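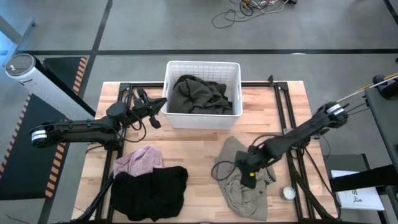 ## 4. Sorting and loading

Read section 3 before you use the Koltdale washer for the first time. The drum must have been run once empty.

1. Empty all pockets and close zips and hooks.
2. Sort the clothes by colour and then by the wash symbol on the label. Dark items go in a load of their own for the first few washes.
3. Turn dark and printed garments inside out.
4. Open the door and put the items in one at a time. Shake out anything that has bunched up.
5. Leave a hand's width of space above the load.
6. Push the door shut until it clicks.

**Note:** A basket with holes in the sides is best for damp clothes. Don't leave them in it overnight.

**Caution:** Do not wash anything that has been in contact with petrol, white spirit or cooking oil.

### 4.1 Adding detergent

1. Pull the drawer out as far as it will go.
2. Pour liquid into the left-hand section, up to the lower line. Powder goes in the middle section.
3. Add softener to the right-hand section if you want it. Do not go past the MAX mark.
4. Close the drawer slowly.

### 4.2 Choosing a spin speed

Turn the dial to your programme, then press **Spin** until the speed you want is lit. Use 1000 for cottons and towels. Wool and delicates should be washed on programme 3, which sets its own speed.

**Caution:** If code 237 shows, the door is not fully closed. Open it, check for trapped fabric and shut it again. If the code comes back, switch off at the wall and contact Serbridge Service, quoting model 3447.

Cleaning the filter is covered in section 5.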